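4. Adding a place to the Honden Literary Gazetteer

This section explains how contributors record a place that is connected with a novelist's life or work. It applies to the Makris edition of the gazetteer, which holds 1,389 entries. Contributors should have read Section 3 (Accounts and permissions) before they begin.

4.1 Before you start

You will need the title and edition of the book, the page reference and, where the place can be visited, a map reference. Letters and diaries may be cited in place of a book if they have been published.

Note: Unpublished papers in the Borudton collection may not be quoted without written permission from Melina Deligiannis, General Editor.

4.2 Creating the entry

1. Sign in to Droneo and select Places, then New entry.
2. Type the name of the place as the author spells it. Enter the modern name in the second box.
3. Choose one category: Lived here, Visited, Setting, or Possible model.
4. Copy the passage into the Source box, keeping the original spelling and punctuation. Quotations must not exceed 48 words.
5. Enter the page reference and the year of the edition used.
6. Write a short note on the link between the place and the text.
7. Select Save as draft.

Caution: Do not select Setting unless the place is named in the text. A harbour or island that merely resembles one in a novel belongs under Possible model, however strong the likeness.

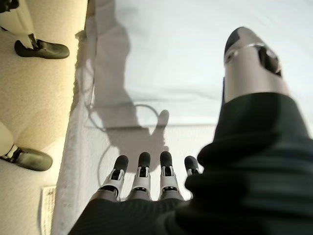
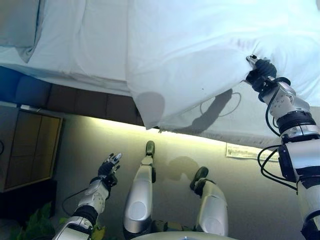

Figure 3. Second picture: white sheet raised at one corner, pillow at the head of the bed.

4.3 Linking related entries

1. Open the draft and select Links.
2. Search for the author, the book and any neighbouring places.
3. Tick each entry that applies and select Confirm.

A draft may carry up to 43 links. Where a voyage or journey passes through several places, create a Route – see Section 6 – and attach each place to it in the order given by the text.

4.4 Submitting for review

1. Check the entry against the printed page once more.
2. Select Submit. The draft is then locked.
3. If a correction is needed, write to Dinesh Shukla, Reviews Editor, quoting the entry number.

Note: Entries submitted after the end of May are held over to the next edition.

Caution: Deleting a draft also removes its links. Deleted drafts cannot be restored.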